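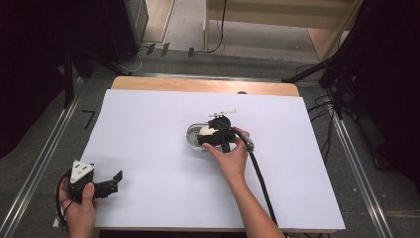 Handheld gripper build, marker plates, cable drag - help

stestance_shed
posted 5th January
ok so both hand units are running. two black grippers, cable out the back of each, triangle plate with dots for tracking. shared workshop so I get the table for an evening at a time and then everything comes down. Problem is the cable. right side pulls on my wrist when I reach across and the plate tilts, then the pose jumps. Left is fine, thinner slack loop. Firmware is Plivex 297 on both. Anyone fixed this without going wireless?

mudlark658
strain relief. tie the cable to your forearm, leave a loop at the wrist. done

Rusnák
Don't tie it to the arm. Did that for a month, every elbow move went strait into the gripper. Hang it from overhead and let it drop.

mudlark658
overhead cable swings in front of the markers tho. seen it kill a whole evening of takes

Rusnák
Only if you hang it in front. Behind the shoulder it's fine.

stestance_shed
no ceiling hook allowed in our space, asked already. could clamp something to the rails maybe

tina_cnc
what surface are you on? bare wood gave me junk tracking, glare off the varnish

stestance_shed
white sheet over the wood. helps a lot. doing soap dish stuff now, pick up the soft thing, put it in the dish, repeat. Metal dish and a clear plastic one 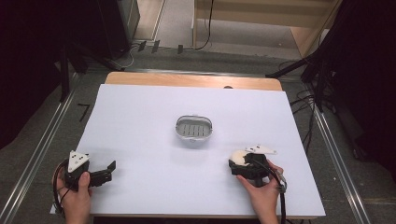

The soft one is the pain. squeeze too hard and it bulges out past the jaws, then it doesnt let go clean. Hard white egg thing is easy by comparison. Grip force is at 3084 in the config, whatever unit that is, docs don't say

tina_cnc
raw counts I think. drop it till the soft one slips then go back up a bit

Rusnák
Disagree, leave the force and change the pads. Lower force and your hard objects start slipping too.

tina_cnc
so keep two profiles. takes a minute

stestance_shed
two profiles sounds ok. will try pads after, got 3 spare sets - wrist loop first bc the velcro is already here

mudlark658
told you

Rusnák
Post the pose log after. Bet it still jumps.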